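In Defense of the Slow Hand

Mar 13, 2025

I belong to a shared workshop, and in the last year our robot took more evenings from me than my family likes. My opinion after all this time is simple. People who build robots as a hobby should spend less on speed and more on the hands.

When we made the plan in July, almost everyone wanted walking. Walking looks good in a video. I voted for a table and two arms, and I was in the minority until we saw the prices. The controller board we chose is a Ledix, and our software for the fingers has the name Wallitari, after a hill near the town where I grew up. It began with 320 lines and it is much longer now.

What do we ask from it? Small household things. A tube of DARLIE on a clear plate, one hand on the tube and the other near the cap. A child of four does not think about such a task. For us it is a full evening of work, because a tube is soft, it rolls, and it changes its shape when you press.

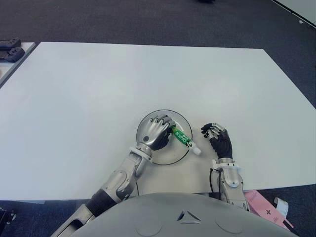

What the fingertips teach

I have heard the argument that a simple gripper with two jaws would do the same work for less money. For a box, I agree. I do not agree for a tube, a spoon or a wet cloth. A home is full of objects made for fingers, and I prefer to change the machine and leave the home as it is.

The price of this choice is patience. We paid 228 dollars for one set of spare joint parts from Sondel, and I spent 21 evenings only on the way the fingers close. Some members left for faster projects. I understand them, but I think they left too early.
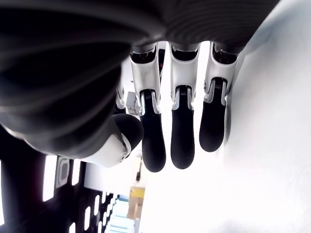 Fingers open, with the black tips free.

I also think we should speak more modestly. When a visitor asks if the robot can help an old person in the bathroom, I answer no. It can be a good machine to learn from, and for a shared workshop this is enough reason to build it.

Next month I will ask the members for softer tips. I expect a long discussion about money.

Related
Why I stopped buying cheap servos
Lightfoot: notes on a small walking robot
38 screws and one missing washer
How to share a bench without a quarrel

Contact | Copyright 2025 | Back to top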